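# How a Heart Monitor Listens to Your Heart

If you have ever visited someone in a hospital, you may have noticed a screen beside the bed with a bright line hopping across it. Up it goes, down it goes, and then it runs flat for a moment before the next hop. Grown-ups call it a heart monitor, and once you know how it works you may find it rather friendly company.

Your heart is a muscle, a bit bigger than your own fist. Every time it squeezes, it pushes blood out to your toes, your ears and everywhere in between. But a muscle needs a signal to tell it when to squeeze, and your heart makes its own. High up in the heart there is a tiny patch of cells called the pacemaker, and it sends out a very small spark of electricity, over and over, all day and all night, even while you are dreaming.

That spark is far too weak for you to feel. Some of it does travel out to your skin, though — and that is how the monitor can pick it up. A nurse puts soft sticky patches on the chest, and each patch has a wire that carries the signal to the machine. The patches don't send anything into you. They only listen, a little like an ear pressed against a door.

Eldana Negash, a children's nurse, lets her patients stick a patch on a teddy bear first. (The bear's line stays perfectly flat, and she always tells them that bears are made that way.)

Now for some counting! Sit quietly, put two fingers on the inside of your wrist, just below your thumb, and feel for a little tap. That tap is your pulse. Ask somebody to time you for one minute while you count. One boy, Bongani Masilela, kept a tally on a Tuesday while he read his comic books, and he got to 2,080 beats before he was called for supper. Then try jumping up and down for a while and count again. Your muscles have been asking for more oxygen, so your heart has sped up to bring it to them. 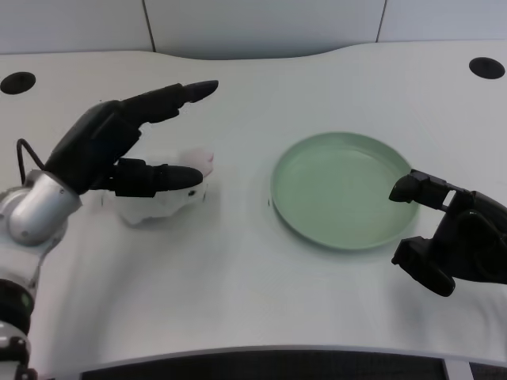

**Why does the monitor beep?**

Most monitors can make a small beep with each heartbeat, so a nurse can hear the rhythm while looking at something else. They also have a louder alarm, which can go off when a patch has come loose or when somebody wriggles a lot. A nurse will come and check, and often all it needs is a fresh patch.

When it is time for the patches to come off, they can tug a bit, like a bandage does. You can ask for a warm wet cloth to loosen the edges, and you can ask to peel the last one yourself.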